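Vunero Two-Arm Sorting Kit, simulated episodes

Data card, released August 19, 2024
Maintained by Marlina Sumampouw and Bent Dalsgaard, Faltisholm

Vunero is a rendered bench kit for people who want to test a two-arm sorting policy before they buy hardware. The download holds 1,864 episodes of two white arms with two-finger grippers working over a brown table. Containers and small parts are placed on the table at the start of each episode.
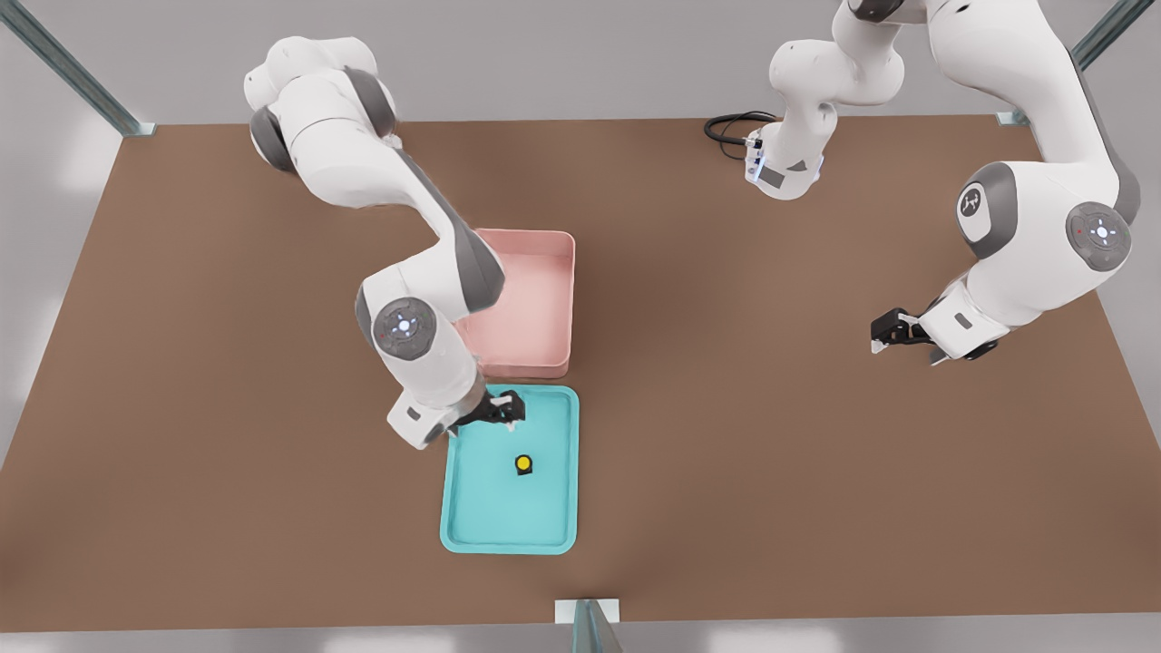
Each episode is one folder with video, joint positions and gripper opening. Episodes run for at most 300 steps. Both arms are logged at every step, including when only one of them is doing the work. Failed attempts are kept and marked in the index file.

Views

There are overview and close gripper views. They share one clock, so the same step number can be read across all of them.

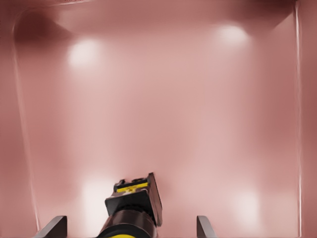 Shiny surfaces show strong reflections of the lights. Turn these down with the gloss setting in the Somboon loader if your model struggles with them.

Getting started

Install the loader, then point it at the data folder. The 50 episodes in the sample pack are enough to check your setup. We train with a batch size of 32.

Known problems

Cable motion is not modelled.
Ostis export drops the gripper opening. A fix is planned for December.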